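What should we see on a visit to a robot lab open day?

Posted in Local Life > Schools and Groups

Sigrun Fjeld

I run an after-school group for kids between nine and 13, and we have been offered a slot at the Relholm open day. They have a robotics demonstration on the second floor where two arms sort desk items on a table. I went to a preview in August to see if it was worth the bus. The talk before it was fine but long, and most of it went over my head. Then they let us stand near the table and watch, and they had the view from one of the wrist cameras up on a monitor. At that height all you get is the two fingertips, the tabletop and whatever is lying on it, in this case two pairs of scissors and a couple of small pieces.
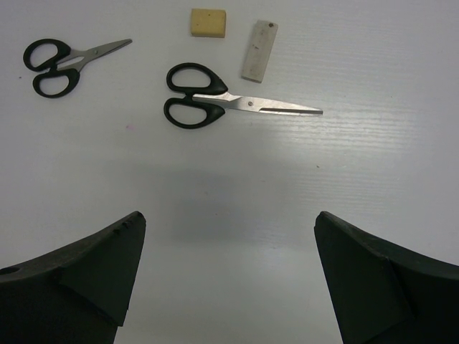

I liked it, but I am an adult who will stand still. My group has 11 kids and they will want something to happen. The woman at the desk said each group gets 50 minutes, talk included, and that the visit is free but you pay for the bus yourself. There is also a hands-on session at Wallin, which costs money and has smaller robots that the kids can drive with a tablet.

What I would like to know from people who have taken a group to Relholm:

Is the demonstration long enough, or too long?
Can the kids ask for things, or do they only watch?
Is there anywhere to eat a packed lunch?

I have to confirm by the end of the month. Thanks.

Ekow Agyeman

I took a school group to the last one, so I can answer most of this.

The demonstration part is better than the talk. Call ahead and ask for the short talk. They have one, they just don't put it on the web page. With the short talk we had most of our time left for the table.

The kids could not touch anything but they could ask. One of ours asked why the arms have a camera at the wrist as well, when there is already one looking at the whole table. The operator gave her a proper answer – the camera at the side shows where everything is, but when an arm reaches in it hides what it is reaching for, and the one at the wrist still sees it. She wrote it down. After that they all had questions, and the operator was patient.

Tell them before you go that it is slow. Mine expected something like a car factory. Picking up a pen is a harder job than it looks for a gripper, and there can be long pauses while the operator resets things. If you say so on the bus they will watch for the hard parts. I gave mine a sheet of paper each and had them guess which items would be easy and which would be hard. Pens and scissors got the most argument. It kept them going for nearly the whole visit.

Stand them on the long side of the table, not the end. From there you can see both grippers and the pens between them, and the organizer at the back.

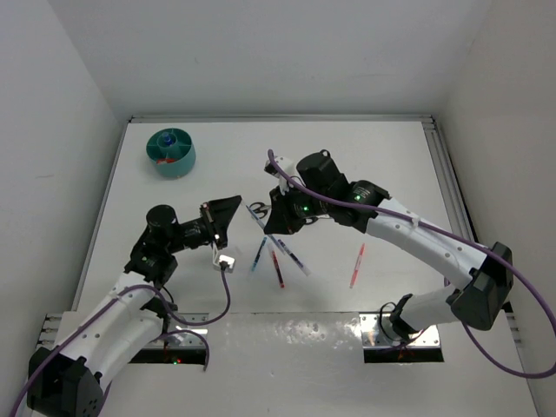 Idik has a different opinion and told me I could pass it on: the younger ones in that group were bored before the end, and anyone under ten would be better off at Wallin, where they get to steer. I think that is fair. If your group is mostly nine you might split it. If it is mostly 12 and 13, go to Relholm.

Lunch: there is a room on the ground floor with tables, past the coat racks. You need to book it. There is no microwave. The cafe across the street is all right but small, and they were not happy to see us all at once.

Parking for the bus is at the back, by the Brondico building. The front lot is permit only and they do check.

brondico_77

wallin is better for kids. relholm is ok if you like that stuff. bus parking fills up early

Sigrun Fjeld

Thank you both. Most of mine are 12, so I have asked for the short talk and booked the lunch room. I am going to borrow the guessing sheet as well. Ekow, did you let them pick their own items to write down, or did you give them a list?

Ekow Agyeman

I gave them a list with pens, scissors, an eraser and a ruler, and left a few lines blank at the bottom. Bring spare pencils.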